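Skunodine open day, Friday: notes

duyen_chu
Went through the Larnum hall at 11. They had the hand-held grippers out, with the marker panel beside the lens module. Staff quoted 791 recorded grasps for the week.

baptista61
Grasps or attempts? Those are different numbers.

duyen_chu
Grasps, according to the handout. No failure count given.

torque_spec
Then 791 tells you nothing. Dremia at least published both in December.

duyen_chu
Disagree. It gives you throughput. I got a turn at the bench by the brick wall side.

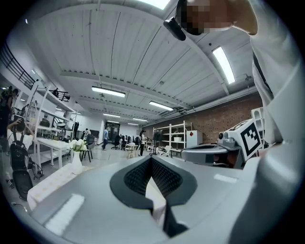

My main complaint is grip weight. My wrist was sore after 12 minutes, and I'd want a counterbalance for a full shift.

baptista61
Fair. I'd still ask them for the attempts.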